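Tremberg Guidance on Shared Robot Workspaces

The Tremberg Guidance is a set of good-practice rules for rooms in which people work close to robot arms, and above all for work where a person guides the arms by hand controller.

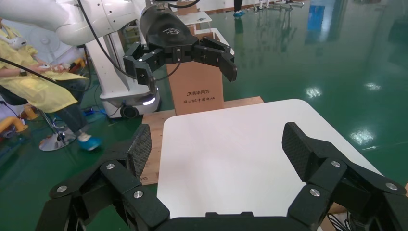

It was first drafted by Antonina Hnatiuk and Azadeh Fallahi, who felt that the manuals of the day said a great deal about machines and rather little about the people sitting beside them. The present text, known as edition 2, is dated 29 Jun 2026.

Much of the guidance is pleasantly homely. An operator wearing a headset should be seated on a steady stool, with feet clear of any cable, and should have a colleague within speaking distance who can see the whole floor – a kindness as much as a rule. Shoe covers are to be changed when worn through. Grippers are to be left open at the end of a session, and the screws on their finger linkages checked by hand before the next one begins.

A longer section, added by Lukian Vakulenko, deals with floors and cables. Loose cable should be gathered at the side of the work platform, and glossy floors kept free of dust, which can make shoe covers slip.

The guidance is voluntary. Dzintra Baranauskienė has argued that its advice on rest breaks is too gentle, and a revised wording is being prepared at Okia.

See also: Brurnero checklist; Teleoperation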